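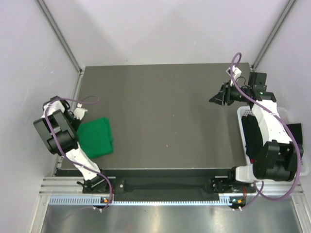
Cable routing on a two-arm folding cell, what are you all doing?

clullthorpe_dave
Second time since June I've had the purple cable on the left arm start cutting out. I've got it in a loop up by the gripper, then over the elbow joint and down the white link to the base. Works great for 200 folds or so, then I get error 2505 and the arm just parks itself. Swap the cable, all good again. Am I making the loop too small??

PerrineM
Yep, I'd bet on the loop. Mine were way too tight up at the wrist. I gave them another 7 cm and stopped tying them down at the elbow – haven't touched them in months.

hovberg_fan
Disagree, sorry! More slack just means it snags on the gripper bracket. Ask me how I know. I'd look at the connector at the base end first, mine had worked itself half out.

clullthorpe_dave
Reseated both ends Sunday, same error by dinner time. The right arm has the big curve around the outside of the joint and it's never given me any trouble, so I'm leaning Perrine's way.

PerrineM
So copy the right side! Run the arm by hand through a full fold, slowly, power off, and watch where it pulls. Benoît Coste did a nice write-up on the Fliviro board with the bend sizes.

hovberg_fan
That write-up is for the old Vidal arms, the elbow is a different shape. But ok, the hand test is a good idea. Wipe the table down while you're in there too, lint gets into everything on mine.

clullthorpe_dave
Ordered two longer ones. Will try one on the left and leave the right alone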